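Student Team Prepares Bin-Picking Project for Spring Showcase

The Robotics and Automation Program at the Lellodier Institute enrolls up to 60 students each year, and those in their final term complete a team project in place of a written exam. One of the current teams has chosen bin picking, in which a robot arm must find and lift mixed objects out of a deep container. The program office spoke with team lead Zyanya Ayala, her teammate Mayuree Nakpan, and their faculty adviser, Naledi Engelbrecht, as the group prepared for the March showcase.

Ms. Ayala said the team settled on its subject after a summer placement at Provell, where she spent two months in a returns warehouse. "Everything came back in bins, and nothing in a bin was the same shape as the thing next to it," she said. "People sorted it all by hand. I wanted to understand why that was still the case, and a term project seemed like a good way to find out."

The project is registered with the program under the name Ornico. Its goal, as stated in the team's proposal, is to complete 1,000 recorded pick attempts and to publish the results in full, including the failures. Ms. Nakpan, who keeps the log, said the last part was added at her request.

"A lot of student reports show the best run and leave out the rest," she said. "We write down every attempt. If the arm stops near a wall, that goes in. If we stop it ourselves, that goes in too, with the initials of the person who did it."

Much of the early work concerned the walls of the bin. An object in the middle of the floor can be approached from directly above, Ms. Ayala explained, while one in a corner requires the wrist to tilt, and a tilted wrist brings the rest of the arm closer to the sides. The team spent the first 3 weeks of the term on approach angles alone.
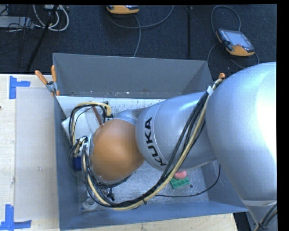 "Then there are the cables," Ms. Ayala continued. "In the simulation the arm has no cables at all. On the real one they move every time the wrist turns, and you have to leave room for them. We changed our planned paths more for the cables than for the objects."

Ms. Engelbrecht, who has advised final-term projects since the program began, said this kind of adjustment is the reason the course requires work on hardware. Students may develop their software wherever they wish, but the grade depends on sessions carried out in the lab under supervision.

"I read the code, of course," she said. "What I look at most closely is the lab notebook – what they expected, what they saw, and what they changed the next day. This team's notebook is very thorough. It is also hard to read in places, and I have told them so."

Before each session, the team reviews the safety checklist and agrees on who will operate the robot and who will observe. Ms. Nakpan said the observer's role proved more demanding than she had expected. "You are watching the arm, the objects, and the person at the controls," she said. "After an hour we trade places."

The team's work is supported by the Shih Fund for Student Projects, which covers supplies and evening lab hours. Ms. Ayala said the evening hours had been especially useful, as the lab is shared with the introductory course until 5 p.m.

Asked what they would do differently, both students mentioned the choice of objects. Ms. Nakpan would have fixed the full set before the first recorded attempt. Ms. Ayala would have introduced difficult shapes sooner. "We were careful at the start and used easy ones," she said. "That made our first numbers look better than they should have, and we say that in the report."

Students interested in proposing a project for the fall term should contact Sunee Kaewkla in the program office. Proposals must name a faculty adviser and include a draft safety plan.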